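Huanca Reef and River Tours
Progress report to the Staler Regional Tourism Fund
August 2021
Submitted by the operations office, Huanca

This report covers the period from the start of March to the end of last month. It follows the headings in the grant agreement, except that fuel and moorings are reported together because we now pay for both through the same account.

Vessel work

The Potik came out of the water in the first week of March and went back in 19 days later than planned. The delay was mostly the stern tube. When the yard pulled the shaft they found wear on the bearing that had not shown up in the previous survey, and the replacement part had to be ordered twice after the first one arrived in the wrong diameter. The extra yard time was paid from our own reserve and is not claimed against the grant.

The work that was in the agreement is complete. The 2 boarding ladders have been replaced, the aft deck has new nonskid, and the shade structure has been rebuilt with a lower profile so the boat can pass under the road bridge at all but the highest tides. The inspector signed off on passenger numbers with no change from last year. The old shade frame was sold for scrap and the money went back into the vessel account.

Trips and passengers

We ran 208 trips in the period and carried 785 passengers on the half-day river route, plus 575 on the full-day reef route. The reef route is below target. We lost most of one month to wind, and several charter groups moved their bookings to next season. We have honored their deposits at the old price.

The river route did better than we expected for a first year. Most of those passengers were staying in town already and booked within two days of departure. We had budgeted for advance bookings, so the staffing plan had to change. Crew are now rostered by the week with one person on call, and we would like to keep that arrangement for the rest of the grant.

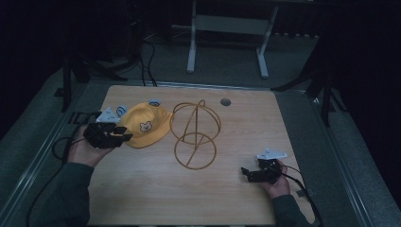

Booking moved over to Listex in the spring. The changeover took a weekend, and six bookings were entered twice and had to be refunded by hand. The daily passenger list now prints with emergency contacts on the same page, as the harbor office had asked. Phone bookings still go on paper first when the office is busy, and we are working on that.

Crew training

All deckhands hold current first aid certificates. Two have finished the classroom part of the coxswain course and are logging sea time. The third place on the course was not used and we ask to carry it over to the next intake.

Spending

Spending on vessel work is at the approved amount. Marketing is underspent, mainly on the printed brochure, which we held back until the river timetable was settled. Fuel and moorings are over budget and we expect them to stay over. A line-by-line statement is attached separately with receipts.

Next period

- Print the brochure and deliver it to lodgings in town
- Repair the handrail on the lower landing before the holiday weekend
- Trial a sunset departure on the river route, Thursdays only
- Send the fund a revised reef target for approval

We would like a decision on the revised target before we open bookings for next season.

Contact the office | © 2021 Huanca Reef and River Tours | Back to top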